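Recording handheld gripper demos for the Irkgate tabletop set

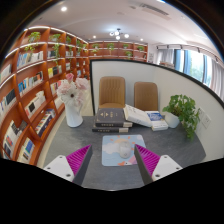
Last changed: 08/04/2022

Quick version of how we record. Longer notes are on the Pondport wiki, partly out of date, so go with this page where they disagree.

You need: the handheld gripper, the wide lens camera on it, a charged battery, a memory card with space. Gekolum installed on the laptop.

1. Pick a table. Reading room, kitchen, office, whatever. Background clutter is good – books, plants, shelves, chairs. Leave it where you found it. We want the policy to see lots of different rooms, and the old set was nearly all one bench.

2. Pick the object. Mouse on a mouse pad is the one everybody starts with. Small, rounded, sits low. Books come later, they're harder.

3. Calibrate. Open the fingers all the way, close all the way, twice. Gekolum reads finger width off the video and needs both ends of the range. Skip this and the whole session is junk. Redo it if you swap a pad.

4. Map the room first. One slow pass with the gripper in hand, no grasping. Get the table from both sides, some shelf, some ceiling. Plain white walls are bad for tracking so dont end the pass pointing at one.

5. Record. Start with the fingers wide open and the object between the pads in view. Pause a beat. Move in, close, lift, put it back down, open, pause again. One grasp per clip. Slower than feels natural – fast wrist turns blur and the tracker drops out.

6. Vary the start. Left, right, higher, lower. Turn the mouse too, front pointing away for some clips and sideways for others. If every clip starts the same way the policy learns the path and not the mouse.

7. Keep your other hand out of view.

Black corners in the video are normal, leave them in. Do not crop. Ung expects the full lens circle and the crop option in the exporter will break the poses.

Checking clips: run the Ung filter the same day, while you can still go back to the same table. Clips with lost tracking go in the reject folder, don't delete them.

What we got so far: 511 clips recorded in the first round, 267 kept after the filter. Most rejects were speed, then missing calibration. The May round will use the slower lift, so hopefully a better keep rate. Training on the kept clips only.

Known problems
– Finger width jumps when a pad goes out of view. Fix is in the next Gekolum, for now reject the clip.
– Shiny tabels confuse the mapping pass. Change your angle and do it again.
– Exporter hangs on long sessions. Split them.

Still to write: two-handed recording, naming of folders.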